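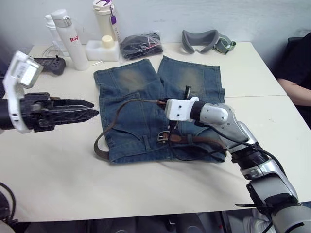 작업 노트, 8월 월요일

Keltidmont 분쟁 사건 코딩 계속. 지난주에 받은 기사 묶음이 708건인데 오전에 훑어보니 같은 통신사 기사를 제목만 바꿔 실은 게 너무 많다. 중복부터 걷어내고 시작할걸, 괜히 앞에서부터 읽었다(커피 두 잔이 그냥 날아감).

제일 골치 아픈 건 Twal 시 외곽 공습이다. 정부 발표는 사망자 전원을 무장대원으로 세는데, 현지 라디오 받아쓴 걸 보면 시장에서 숨진 주민이 섞여 있다. 일단 두 출처를 별도 행으로 넣고 사망자 수는 최솟값과 최댓값을 다 적었다. 합치는 건 나중에!

그리고 "외국인 전투원" 칸. 기사마다 "외국 국적으로 추정", "외지인", "억양이 다른 사람들"이라고 써 놓았는데 이걸 다 1로 코딩해 놓은 옛날 행들이 나왔다. 범인은 아마 작년의 나... 외지인은 Jusdale 쪽 산악 마을 사람일 수도 있으니 전부 '불명'으로 되돌리는 중이다.
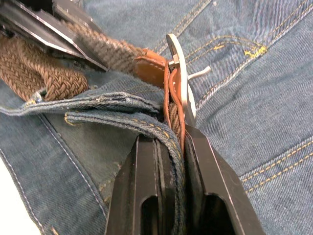

당국자 한 명의 익명 발언만 있을 때도 외국인 전투원으로 코딩하나?
그럴 때는 '주장됨'으로 넣고 출처 등급을 제일 낮은 4로 준다. 국적이 적힌 신분 서류나 독립된 두 번째 출처가 나오면 그때 '확인'으로 올린다.

이 규칙을 코드북에 넣어 두긴 했는데 부록 맨 뒤라 다들 못 찾는다. 앞쪽으로 옮겨야지. 옮기면서 예문도 좀 새로 쓰자, 지금 예문은 내가 읽어도 무슨 소린지 모르겠다.

오후에는 Pramau 돌려 봄. 지명 자동 매칭이 전보다 확실히 빨라졌는데 Twal 시하고 Twal 강을 여전히 헷갈린다. 강 상류에서 난 교전이 시내 한복판에 찍혀 있어서 지도 보고 깜짝 놀랐다. 기사에 "강변", "도하", "나루" 같은 말이 있으면 손으로 확인하도록 표시를 걸어 둠. 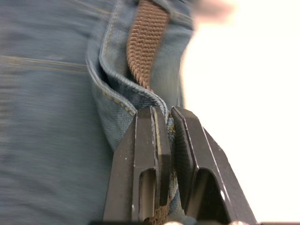 중복 제거 결과

전체 표는 지금 3344행. 같은 날짜, 같은 행정구역, 같은 공격 유형이면 후보로 묶고 눈으로 봤다. 애매한 건 안 지웠다. 공습이 새벽에 걸치면 매체마다 날짜가 하루씩 달라서, 날짜만 믿고 지우면 멀쩡한 사건이 사라진다. 예전에 한 번 당했음.

피란민 숫자도 문제다. Jusdale 학교 대피소 기사 하나는 2000명이라고 하고, 다른 기사는 같은 숫자를 "가구"로 적었다. 차이가 어마어마한데! 원문 방송을 찾아서 다시 들어 봐야 한다. 그 전까지는 빈칸으로 둔다. 보고서 초안에 이미 이 숫자를 쓴 분 있으면 잠깐 빼 주세요.

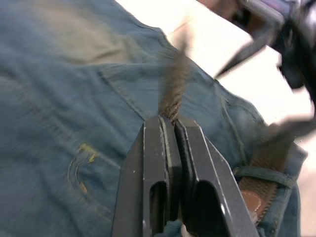
그리퍼 끝에 집힌 갈색 끈, 근접.

내일 할 일
Twal 강 쪽 교전 좌표 손으로 수정
휴전 기간에 난 총격을 '위반'으로 볼지 따로 볼지 정하기. 나는 따로 보는 쪽인데, 누가 먼저 쐈는지 기사에 안 나오는 게 태반이라서 그렇다. 반대 의견 있으면 이 밑에 적어 주기
코드북 부록 옮기기
백업은 퇴근 전에 돌려 놨음, 공용 폴더 Keltidmont 아래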